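Hopkin open house, quick notes before I forget

Got there late, parking was a mess, ended up on the grass by the loading dock. Hopkin is the old mill building, three floors, now mostly small furniture makers. Sign-in sheet, sticker, off you go. Free coffee till 10, missed it.

Started with Skirkico on the ground floor. Chairs and benches. Uzma Gilani ran the tour, talks fast, knows her stuff. Steam box was going, you could smell the wet ash from the hall. They bend 23 backs a day when the boiler behaves. Asked about seconds, yes they sell them, cash only, no returns.

Second floor is Jastard, paint and finishing. Could only look through the window becuase of the fumes. Nice greens. Skipped the talk, too hot in there.

Fament up top was my favorite. Small stuff for hallways: hooks, pegs, shelves, shoe racks. 705 stairs it felt like, the elevator was out. Bought a peg rail for $100, a bit steep, no regrets so far. They'll cut to length if you wait.

Sandwich truck out back ran out by one. Next open house is in March, same hours they said, bring your own bag and get their early. 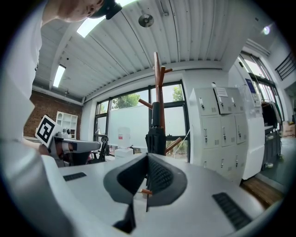 Coat rack with an orange peg, top floor.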